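Tritthorpe Home Forum > Laundry and Textiles > White cotton going gray in hard water

skorent_dave
Posted December 21, 2022
Moved to a house in Burnedby in November. Municipal water, no softener. My white cotton T-shirts were fine at the old place and are now visibly duller than new ones from the same pack. Front loader, 4 kg loads, powder detergent at the dose on the box, 104 F. The test strip reads high but the color chart is useless above a certain point. Do I need a softener, or is this a dosing problem?

limhof
Dosing first. The figure on the box is usually for medium water. Get a real hardness number from the utility before spending money. With too little builder, calcium ties up the surfactant and the soil goes back onto the cotton. Polyester blends show it less.
Luzius Imhof

skorent_dave
Utility report says 173 ppm as calcium carbonate.

zacharias_47
That is hard but not extreme. I ran whites for years on worse. Raise the powder to the hard water line and go to 140 F. Leave the softener question alone until you have done ten loads that way.

pellworth
Disagree on temperature. 140 F will take the life out of the neck ribbing, and if there is any elastane in it you will see it go wavy. Sodium citrate in the drum, 104 F, done.

zacharias_47
He said cotton. Ribbing goes wavy from the dryer, not from the wash.

S_Imai
Two separate questions are being mixed here: soil redeposition and dye transfer. Both give gray. Redeposition is even over the whole garment. Dye transfer tends to be uneven and often has a tint if you hold the shirt next to white paper in daylight. What else is in the load?

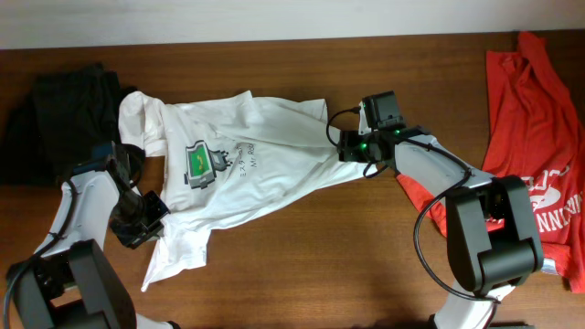
Black, white and red garments. Three loads, not one.

I wash red separately for the first several cycles and black separately always. A transfer catcher sheet will tell you in one wash whether loose dye is present. If it comes out white, go back to hardness.
Setsuko Imai

skorent_dave
Mixed load, yes. Whites with light gray and some navy socks. Same as at the old house though.

limhof
Same socks, different water and different dose. I would still change one variable at a time. Pull the navy out, keep everything else the same, and compare after five washes. Then change the dose.

pellworth
Five washes with the wrong dose is five more layers of the same problem. Strip first, test after. Otherwise you are comparing gray with slightly grayer.

S_Imai
Stripping first is reasonable if he keeps one shirt out as a control. Oxygen bleach powder, hot soak, several hours, rinse twice. It will not remove all mineral deposit. Citric acid in a separate rinse handles that. Do not combine the two in one bath, and never put the acid anywhere near chlorine bleach.

zacharias_47
Check the rubber seal before using citric acid often. The manual for mine advises against it.

limhof
At an occasional dose I have seen no seal damage in any machine I have opened. Monthly is fine. Every load is a different matter.

skorent_dave
Stripped all but one last night. Catcher sheet in the rinse water came out faintly blue, so the socks are at least part of it. Shirts are better but short of new. Next load is whites only, 55 g of powder, 104 F. Will post the comparison with the control shirt.

pellworth
Add the citrate.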